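Ticket 3898: Category tags wrong after Rerdale import
Status: Reopened
Reported by: Samran Inthanon

Import finished with no errors, supposedly. 592 clips in the Clasau folder lost "Animal" and picked up "Vehicle". A badger is not a vehicle.

Support: Please clear the cache and rebuild the tag index.

Did both. 70 clips came back right, the rest didn't, so I doubt the cache was ever the problem. 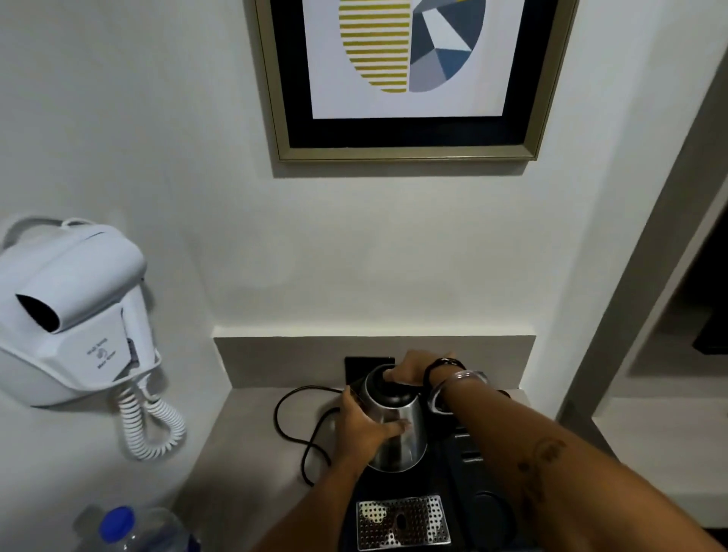 Support: Fixed in the October build.

I was told that last time. Leave this open until someone has run a search on "Badger, England" and read the results.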